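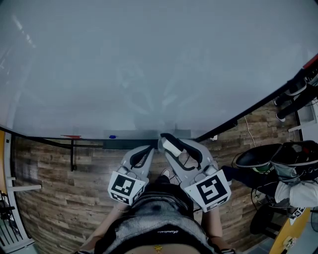 *At the table, Grelley office*

## About Demimard

Demimard compiles indexes, glossaries and parts lists for printed and electronic manuals. The company was set up by Maja Grabowska and Renata Pawlak, who had previously worked on pump and valve documentation at Trotument. It is based in Grelley and has one office.

Most of our work falls under one of two headings. Back-of-book indexing is carried out from final page proofs, after pagination is fixed. Embedded indexing is carried out in the source files, and the tags stay in place when the text is reflowed or reissued. Embedded work takes longer on the first edition and less time on every edition after it. Clients with a single print run are usually advised to choose the first method.

### Working method

Each index is built by one indexer and checked by a second. The checker tests a sample of entries against the page, follows every cross-reference to its end and looks for synonyms that have been split between two headings. Locators are given as ranges only where discussion is continuous. Strings of more than five undifferentiated locators are broken into subheadings.

Alphabetical order is letter by letter unless the house style requires word by word. Symbols and part numbers are filed ahead of the letter A. We can supply up to four levels of subheading, although two are enough for most manuals.
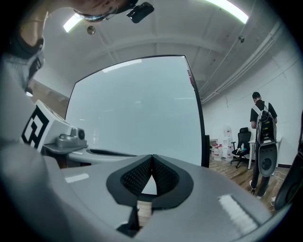
Company Profile | Issue 10

### Terms and glossaries

Renata Pawlak is responsible for terminology. The Wibisono list, our in-house register of preferred terms for heating and ventilation equipment, now holds 207 headings with their permitted variants. It is revised every July. Clients may use it as it stands or ask for a separate list drawn from their own documents. A separate list remains the property of the client and is not merged with ours.

### Enquiries and bookings

Maja Grabowska handles quotations. Please send a sample chapter, the expected page count, the style guide if there is one and the date on which final proofs will be released. Quotations are based on indexable pages, excluding blanks, title pages and full-page drawings without labels.

Bookings for the winter schedule close on 3rd October. Corrections to a delivered index are made free of charge where the error is ours. Changes caused by late repagination are charged at the hourly rate stated in the quotation.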